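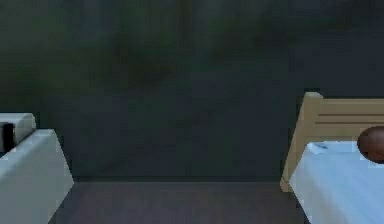
Figure 3. Simulated interior, with a block-like piece of furniture in pale gray and off-white.

4.2 Waking sleepers with low-pitched alarms

We were lucky in our households, and we want to say so before getting to the results. The families in Odoi and Vemham let us ring alarms in their hallways in the small hours, and most of them were still kind enough to offer Selamawit Jemal a coffee when she came back for the sensors in the morning. In all, 153 sleepers took part, and between them they gave us 219 usable trials, which is a good deal more than we had hoped for when we first sat down to plan the study.

Each bedroom received the two signals on separate nights, one high-pitched and one low-pitched, both set to 70 decibels at the pillow with the door closed. The order was drawn by lot. Sleepers pressed a bedside button once they were awake, and the clock stopped there. We did think about asking them to stand up as well (Santeri Keskinen argued for this quite warmly, and he may well have been right), but several of our older participants told us they would rather not hurry out of bed in the dark, and we were happy to respect that.

The low-pitched signal woke people sooner in most of the homes, and the difference was widest among those who had told us beforehand that they had some trouble hearing. Among the teenagers the picture was far less tidy. A few slept through both signals, much to the dismay of their parents, and we left these trials in the analysis with the longest time the clock allowed. Taking them out narrows the spread a little but leaves the order of the two signals as it was. We return to the teenagers in Section 5, along with the question of closed doors.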